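Cuaderno del taller de análisis de vídeo, Wavesach
Jueves, 29 de junio de 2023

Día dedicado al ritmo de ataque. Tengo cortados los dos últimos amistosos del equipo, contra Ellasberg y contra Grønli, y quería medir cuánto tarda la línea en colocarse después de cada jugada. En el de Ellasberg el promedio sale en 16 segundos. En el de Grønli el reloj del marcador no se lee en todo el segundo cuarto, así que de momento queda fuera.

La exportación de Fostico se para al llegar a 1.000 etiquetas. Partí el archivo por cuartos y pasó entero.
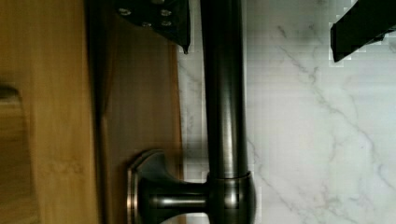
Etiquetado de la defensa

Faltan los esquinas. Las coberturas están marcadas hasta la jugada 400 del archivo común, pero hay 2 criterios mezclados para la zona profunda: antes del descanso se anotó por alineación inicial y después por lo que hace el safety tras el snap. Me quedo con el segundo — el primero engaña en cuanto hay movimiento previo — y rehago lo anterior mañana.

Pendiente: revisar las terceras oportunidades largas y separar las jugadas sin reunión, que ahora cuentan como normales y bajan el promedio.

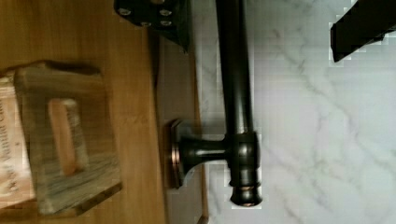 Desde el cuerpo técnico responden que las jugadas sin reunión no se separen todavía, que prefieren ver primero la serie completa y decidir con el coordinador ofensivo. De acuerdo. Les dejo una columna aparte para poder filtrarlas luego.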